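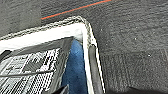 Minutes, equipment planning meeting
September 2, 2022, Carndale, back office
Present: Azadeh Karimi (chair), Dymphna Mac Suibhne, Oksana Boiko, Cyprian Adamczyk (notes)
Apologies: Serena Sartori, sent comments by email

1. Last minutes
Agreed. One correction from Dymphna: the Cuno gripper pads were ordered twice, not three times. Cyprian to amend.

2. Where we are with the money
Oksana went through the sheet. 1769 pounds left in the small equipment line after the summer invoices. Has to cover everything up to January. Anything bigger goes in the new year bid, which Azadeh is writing and wants input on by the end of next week please.
Question whether the Hrytsenko service visit comes out of this line or out of maintenance. Oksana says maintenance. Azadeh not sure, will check before anyone signs anyting.

3. Second arm
Two quotes in. Surireck is the cheaper on the arm itself but delivery and the mounting plate are extra, and the quote is only good for 45 days. Hrytsenko includes the plate, one day of setup and a 90 day swap if the arm is faulty. Dymphna prefers Hrytsenko, says we lost most of a week last time drilling our own plate. Cyprian prefers Surireck as we already have their cables and the spare controller.
Serena (email): happy with either, but wants the wrist camera priced as a separate line so it can be dropped if the bid gets cut.
Not decided. Both firms to be asked for a like for like price, plate and delivery in.

4. Shelving and objects for pick and place work
Long discussion, longer than planned. Dymphna wants a second wire rack the same as the present one, so one can be loaded while the other is in use. Must be on castors. Must be wire, solid shelves would mean redoing the approach heights.
Oksana asked if a cheaper rack would do. Dymphna: only if the shelf spacing matches. She will measure.
Objects: plush toys to be replaced as they wear, keep the colours varied. More small boxes wanted in different sizes. Picture cards are fine as they are, don't buy more.
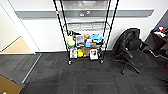

Item 4: rack by the doorway, middle and bottom shelves in use.

Azadeh reminded all that soft toys go through petty cash with a receipt. Five claims came in over the summer with no receipt and Oksana can't pay them.

5. Floor bins and baskets
Fabric to be included in the trials after January, so we need things to put it in. Cyprian to price containers with mesh sides, and ones with a stiff rim, the gripper does better with an edge to find. Dymphna asked that we try one of each before buying a set. Agreed.

6. Carpet and threshold
Any mobile base in the new year bid has to cope with the carpet tiles and the strip at the door. Oksana to ask both suppliers for wheel sizes in writing. Azadeh doesn't want to pay for a ramp.

7. Questions sent in beforehand
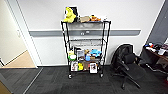

Can we order the second rack now or does it wait for the new year bid?
Order it now from the small equipment line, once Dymphna has confirmed the shelf spacing and Oksana has seen the price.

Serena also asked about insurance for the second arm. Carried over, she needs to be here for it.

Actions
Azadeh: service visit budget line, bid draft
Oksana: like for like quotes from Surireck and Hrytsenko, wheel sizes
Dymphna: measure rack, send spacing to Oksana
Cyprian: price baskets, one of each type, and correct last minutes
Serena: camera as separate line, send wording to Azadeh

AOB
Key to the parts cupboard is missing again. Please look in your bags and coat pokcets.
Next meeting to be fixed by email once the quotes are back.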